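Wanted: Part-Time Mail and Records Clerk, Dasdale Community Newsletter Office

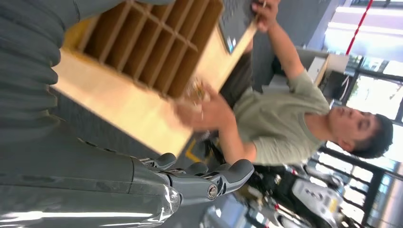 Vol. 6, No. 4 - page 2

The Dasdale office is hiring a part-time clerk to handle incoming mail, subscriber records and the notices pages. The job opens in July when Selim Duman moves over to the print side. It is a permanent position after a trial period.

Hours are mornings, four days a week, with a start time of 8:30. In the week before an issue goes out we may ask for one longer day, and you will be told ahead of time. Extra hours are paid at the same rate.

Pay is $1,780 a month before taxes. Paid holidays are included. There is no health plan with this position, and we would like people to know that before they apply.

What the work is

Mail comes in from the Lorkent post office a little after nine. The clerk opens it, stamps it with the date and sorts it by desk. Most of it is renewals, address changes, small ads and letters to the editor. Checks go to Zerrin Dönmez the same morning. Letters to the editor go to Macarena Alcaraz unopened if they are marked for her, otherwise opened and stapled to the envelope.

Address changes have to be entered before noon on label day or the paper goes to the old house. We still keep a card for every subscriber as well as the computer record, and the two have to match. If they don't, the card is usually right, but call the subscriber to make sure.

The clerk also types up the notices - births, deaths, lost animals, yard sales, church suppers, road closings - and reads them back over the phone to whoever sent them in. Names get spelled out letter by letter. This takes up around a third of the job and more in spring.

Other duties: answering the phone, ordering envelopes and labels, selling back issues at the counter, and carrying the outgoing sacks to the truck. A full sack is heavy. We have a hand cart, but there are two steps at the back door.

What we are looking for

- High school diploma or equivalent
- Accurate typing; speed matters less
- Clear handwriting
- Comfortable on the phone with people who are upset or hard of hearing
- Able to lift and carry mail sacks
- Able to keep a notice private until it is printed

Office experience is helpful. Newspaper experience is not needed. Spanish or Turkish would be useful at the counter. You do not have to live in Dasdale, but the first bus from Dolan gets in too late for the start time, so plan on another way to get here.

How to apply

Send a letter and the names of two people who have worked with you. A resume is fine but please send the letter too, as we do read them. Mail it or bring it to the counter on Fornura Street, attention Ravindra Rana. We are open until 4 p.m. and there is a slot in the door after that.

Interviews will be held at the office and include a short typing and filing exercise. Berkay Gezer will call everyone who applies, whether or not we are asking them in. Put a daytime phone number on your letter.

People who applied for the delivery route last year are welcome to apply again for this job. You will need to send a new letter.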